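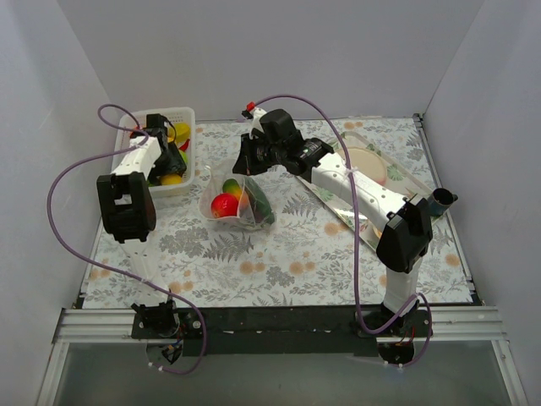 Trorkside publishes upkeep record for two-arm bagging cell, and declines to call it a success

22/04/2021 – Trorkside, which runs a small tabletop cell in which two robot arms move play produce from a basket into clear plastic bags, today released the complete upkeep record for that cell. The record covers 212 working sessions. It lists 158 stops, every one of them written down by the person on shift, along with what was done to get the arms moving again.

The company is releasing the record because it does not believe the figures that usually travel with machines of this type. Sales sheets for small arms tend to talk about reach, payload and speed. They have much less to say about who tightens the screws, how often, and what the cell is doing in the meantime. Trorkside bought its arms on the strength of one of those sheets and would like other small shops to have something else to read before they do the same.

The setup is a plain one. Two arms are bolted at the front of a table with walls on three sides. Each arm ends in a gripper. Goods start in a white basket at the left, and the bag stands open near the middle of the table. A patterned sheet covers the table top, and trays, plates and mugs are left out on it during some sessions, as they might be on a real kitchen table. The maker of the control software, Gandirell, recommends a bare surface. Trorkside tried a bare surface for the first nine sessions and dropped it. A cell that works only on a bare table would be of little use to the company's customers, none of whom have one.

What stopped the cell

The largest group of stops came from cables. Each arm has a purple cable that follows it from the gripper down to the front rail, held with zip ties. On paper this is a finished job the day it is done. In practice a tie placed a finger's width too low on the forearm leaves too little slack at the wrist, and the connector works its way out. A tie placed too high leaves a loop that catches on the rim of the basket. The guide that came with the kit shows one tie position and says it suits all uses. Trorkside found no use that it suited.

The shop now sets the cables by hand, in this order. Power is off throughout.

Move the arm to its farthest reach and hold it there.
Seat the connector at the gripper and mark it with a paint pen across the joint.
Leave a loose arc of cable over the wrist, then tie at the forearm. The tie should hold the cable and still let it turn.
Fold the arm fully back and look for any place where the cable is pinched at the elbow.
Tie at the lower end last.
Run the arm slowly through its full range before putting goods on the table.

If the paint mark has split at the start of a shift, the connector has moved and the job is done again from the top. This takes longer than pushing the plug back in, which is what the record shows people doing in the first weeks, often several times in the same session.

The second group of stops came from the bags. Clear film shines, folds and sticks to itself, and the software is poor at telling an open mouth from a crease. Gandirell issued an update meant to fix this. After the update, the stops put down to bags went down and the stops put down to "unknown" went up by nearly the same amount. Trorkside draws no firm conclusion from that, but it has gone back to the older version on one of its two test machines and will keep it there until it sees a reason to change.

Screws were third. The long links of each arm are held by small screws that back out with use. The fix is dull: check each one with the right driver, add a little thread lock, wipe off the extra. The company was told at purchase that this would be needed once a year. It is now on the weekly sheet. Four stops in the record are marked as loose elbow screws, all of them before the weekly check began.

The rest is a mixed bag. Grippers lost their zero after a restart. A base was bolted down slightly crooked and worked that way for some time before anyone measured it. One session was lost entirely to a table sheet that had slid under the basket and taken the basket with it.

On the claims made for cells like this one

Kermani, the dealer that supplied the arms, describes the cell as one that "looks after itself between jobs." Trorkside has asked for that line to be taken off the product page and has been told the page is under review. The company has no quarrel with the arms, which are decent for the price and simple to take apart. Its quarrel is with the idea that upkeep is a small matter that can be left out of the sum.

Trorkside also wishes to be clear about the limits of its own record. It comes from one shop. The notes were made by people with other work to do, and some entries are three words long. Stops that were cleared in a few seconds may have gone unrecorded, so the true total is probably higher. The goods were toy vegetables and fruit, which do not bruise, leak or vary from week to week, and the company makes no claim that the results would hold for real ones. It would expect them to be worse.

A plan to add a second cell has been put off. The company will decide on it after the present one has gone through a further run with the new cable routine, starting in May. If the number of stops does not fall, the second cell will not be bought – and the record of that run will be released as well.

Getting the record

The full record, the weekly check sheet and the cable routine can be had free of charge from the Trorkside front desk, on paper or as a plain file. Shops that keep similar notes on their own arms are invited to send them in, including the bad ones.

About Trorkside

Trorkside sets up and repairs small handling machines for packing rooms and light workshops. It works from a single site on the Billberg industrial estate and does not sell robot arms.

Press questions should be sent to the Trorkside office at Billberg. Visits to see the cell can be arranged, though visitors should be ready to find it stopped.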